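Notebook entry, October: stage monitor and vocal microphone checks for the local band contest

Last updated: October

Start 9:15 a.m. The remaining entrant recordings for the Widedcombe opening-act contest were received overnight and copied to the shared drive before any work began. The total now stands at 1,047 public votes across 22 bands. Votes are handled by the sponsor's office and are noted in this book only to fix the state of the list on which the playback order is based.

Purpose of the session: to settle a common playback level for the submitted songs, and to confirm that the two Peltonen vocal microphones held in the workshop are fit for the final at Votbridge Park.

Playback level. Each submission was played from the start through the same pair of speakers, with no equalization. Several of the home recordings are much quieter than the studio ones. The earlier practice of matching peaks was dropped after the third song, where a single loud drum hit left the voice too low to follow. Average loudness over the first 90 seconds was used from that point, and the first three songs were then redone. The original files have not been altered. Adjusted copies carry the letter L at the end of the name.

One submission has a left channel only. It was played in mono through both speakers. The band should be asked whether a complete file exists. Until a reply is received, the mono copy stands.

Microphones. Peltonen no. 1 gave a clean signal throughout. Peltonen no. 2 produced a crackle when the cable was moved near the connector. Exchanging cables moved the fault with the cable, and the microphone itself was passed. The cable has been tagged and placed with the repairs. It should not go back on the hook until it has been resoldered and tested under load.

Monitors. The Statier wedge on the left side fed back at a lower setting than its partner. The tilt was found to differ between the two. After both were set to the same angle, the difference was small enough to ignore indoors. It will need to be checked again at the park, where there is no back wall and the result may be quite different.

Changeover time. The schedule allows 40 minutes between the contest winner and the main act. A dry run with the shared drum kit left in place took less than that, but the keyboard lines had been run beforehand and the figure should be read with this in mind. A second run from a bare stage is required before the plan is sent to Widedcombe.

Open items:
- Stage plot still missing from four bands.
- Confirm with Votbridge Park which power outlets are reserved for the stage.
- Replace the worn tape on the Statier cases; the old channel numbers can no longer be read.
- Print the input list in larger type. The last one could not be read in low light.

Session closed 4:40 p.m. All equipment signed back in except the tagged cable.
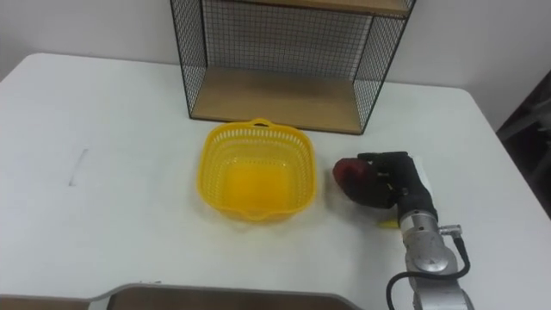 The bare-stage run will use the same input list, with the keyboard lines left coiled until the clock is started. Times are to be entered on the next page, along with any change to the order in which the lines are run.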